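Plurketow Community Help
Home and Office > Furniture care > Surfaces

Sticky residue and ring marks on top of a grey drawer cabinet

Posted by Lovix, September 17, 2019

I am responsible for the shared break area on our floor, which is used by 24 staff. We have a low grey drawer cabinet beside the door, purchased in June, and its flat top has become the customary place for snack packets and drink cans. I would be grateful for advice on two matters.

First, soft drink residue has dried along the front lip and will not come away with a damp cloth. I do not know what the top is made of, as the paperwork was discarded. Secondly, I would like to establish a reasonable procedure for clearing the top at the end of the day. At present, finished cans and part-full ones are left side by side, and colleagues are reluctant to throw out what may belong to another person. 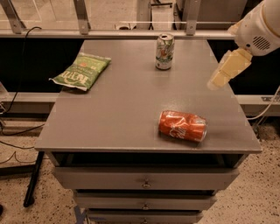
The drawers below hold stationery and spare forms, and I am concerned that liquid may find its way over the front and into the top drawer. Any recommendations on cleaning products, or on the handling of cans and wrappers, would be appreciated.

Replies

Gerasimos Alexiou

I look after furnishings for a small college and would suggest the following.

Remove everything from the top before cleaning, and take out the upper drawer if it can be released. Mix a few drops of ordinary dishwashing liquid into warm water. Lay a well-wrung cloth over the residue for 5 minutes, then wipe towards yourself so that the loosened sugar is collected at the lip and does not run down the drawer fronts. Repeat if necessary. Rinse with a clean cloth and dry straight away.

Please do not use scouring pads, cream cleansers or anything containing bleach until you have established what the surface is. A grey finish will show a dull patch very readily under an overhead light, and the damage cannot be polished out. If the soap solution is unsuccessful, test a little white vinegar diluted with water at the back corner first.

As to procedure, we place a tray on each cabinet and a notice stating that anything left after the close of business will be discarded. Cans are emptied at the sink, crushed and placed in the recycling. Snack bags go into general waste unless your local program accepts soft plastics. An open can should be treated as part full until it has been picked up and checked. We have had to replace one drawer of envelopes for want of that precaution.

Geltell

Agree with the tray. Ours has a raised edge and cost under $20. Vinegar did nothing for us.

Nikolaidis

I would add one point concerning the recycling. In our building the cans are kept for the container deposit, and the depot prefers that they not be flattened, as the barcode must remain readable. It would be prudent to confirm the local rules before asking staff to crush them. We set aside nearly 70 cans last term and several were refused.

With regard to the drawer, a strip of clear felt-backed edging along the top of the drawer front may help, although I have not tried it on a cabinet with a front lip.

Lovix

Thank you all. The warm cloth has removed most of the residue, and I have ordered a tray. I will contact the depot about the cans before the notice is printed.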